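May, late afternoon. Notes on the Tridura recut, for me and whoever opens the project next.

Background for Lorna, who missed the first week: Tridura is the superhero short that has been sitting on the Eltham drive for years. The client wants a version that plays straight. The old edit went for laughs in every quiet moment and the audience cards were rough. We have the original camera files, the old mix as stems, and the effects plates without the final composites. The finished effects shots only exist baked into the old master.

Started by relinking. The old project pointed at a drive letter that no longer exists, so I rebuilt the media paths by reel. 3935 clips in the bin after relinking. Reel 7 came in with the wrong frame rate flag and drifted against the sound until I reinterpreted it. If anyone sees lips out of sync in the rooftop argument, check that first.

Opening. The old cut has a narrator over the star field, then a flashback, then the title. I dropped the narrator completely and started on Sinaga walking home with the groceries. He doesn't speak until the bus stop. It plays longer than it measures, but Si-woo watched it cold and didn't ask who anybody was. Keeping it for now.

The costume problem. Everyone remembers the green-screen suit, and it looks worst in the wide shots under the parking lot lights. Tried three things:

- pulled the saturation down and crushed the low end. Helps, but the faces go muddy
- reframed to mid shots where the resolution holds up. Best result
- swapped two wides for reaction shots of the crowd. Works once, and the second one feels like we're hiding something

Going with the reframes and one crowd reaction. Don't push the scale past what I left in the timeline, the grain gets chunky fast.

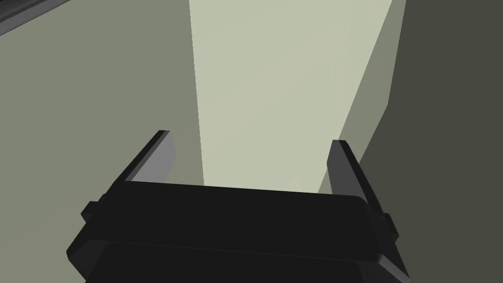
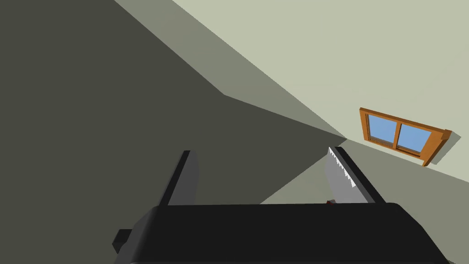

Renders with the gripper low in view, fingers angled up.

Sound. The old mix has music under nearly everything, including the hospital scene. Muted the score stem there and found that the dialog stem has a hole in it, a bit over 80 frames, where somebody must have relied on the strings to cover a bad edit. Patched with room tone from the end of the same take. It's clean on headphones. Still needs a listen on the big speakers.

The villain, Sosus, has two introductions. One is the speech on the stairs and the other is the elevator. The speech explains his whole plan, then the elevator scene explains it again with jokes. Cut the elevator and lost a line that sets up the ring of keys, so the keys now appear from nowhere in the last act. Options are to move the insert of the keys earlier or to put the line over the back of his head on the stairs. Lorna thinks the insert. I lean toward the line, as the insert was shot at a different time of day and the window gives it away.

Exports. Test export failed twice at the same spot, the dissolve into the fight. Cleared the render cache and it failed again. Replaced the dissolve with a straight cut and it went through, so I suspect the plugin on that transition - leaving it out until we hear back about the license. Proxy files are 300 MB per scene at the current setting, fine for the shared folder.

Watched the whole thing at the end of the day with Si-woo. His notes:

- the fight is too long after the car lands
- Sinaga forgives his brother too fast, hold on the brother before the answer
- he misses one joke, the one about the cape at the dry cleaner. I do too. Putting it back

To do:

- trim the fight, start from the car
- try both versions of the keys, save as separate sequences
- find the textless version of the end credits (Eltham drive, maybe under the old project name)
- ask Lorna to check the color match on the reframed parking lot shots on the other monitor

Sequence saved as tridura_straight_v4. v3 still has the narrator in it, please leave it where it is.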